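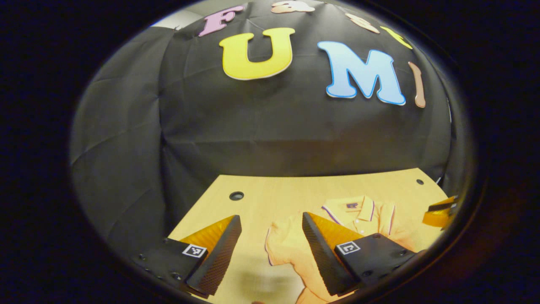

Black cloth with the foam letters on it, table in front

Black fabric backdrop: how do you get the creases out?

ristic_home
I hung a black cloth on the wall behind a work table and stuck foam letters to it. The letters are fine. The cloth is what bothers me. It's full of folds, worst on the left side where it bunches up, and at the top left corner the wall shows past the edge.

I bought it folded and hung it the same day. I have a steamer but I'm worried the heat will do something to the foam. Do I have to take all the letters off first? I spent most of an evening getting them on.

pinandtape
Take them off. Steam and foam letters don't mix, and if yours are stuck with adhesive the steam will loosen that too. Snap a photo first and mark each spot with a bit of chalk. It brushes off.

Zikus90
I wouldn't take anything down. Half of this is tension. Pull the left side out another few inches and clamp it, then see what's left. Mine looked about that bad and most of it went away once I clamped the sides.

pinandtape
Clamping pulls out the soft folds. It won't do anything for a crease from the package. You can see both kinds on that cloth.

Zikus90
Clamp first, then decide. It takes 3 minutes.

Ferhat Yazıcı
What's the fabric? If it's polyester, low iron from the back with a towel in between. If it's cotton, wash it once and hang it damp. Either way the letters have to come off.

I'd also ask how wide it is. If the wall is showing at the corner, you may not have enough cloth to pull tight.

ristic_home
The label only says Tokuver, nothing about the fiber. It feels like polyester. There is more cloth on the right, so I could slide the whole thing over to the left.

cusach676
If you're sliding it over you're rehanging it anyway, so iron it while it's down.

Also, are you keeping the different colors? Pink, yellow, light blue, tan. I like them on black. The tan I is the one that looks thin to me next to that big blue M.

ristic_home
Keeping the colors. The I is just a narrow letter. I could leave a bit more room on both sides of it.

Zikus90
More room, yes. And do the bottom row first since those are the biggest.

pinandtape
Top row first. If you start at the bottom you end up squeezing the top ones against the edge of the cloth.

Ferhat Yazıcı
Lay it flat on the floor and place both rows before you stick anything. Then the order doesn't matter.

ristic_home
OK. Letters off, iron low from the back, slide it left, clamp the sides. I'll test the iron on a corner. What are people using for clamps?

cusach676
Spring clamps from the hardware store. I use 9 on mine, but it's a wide one.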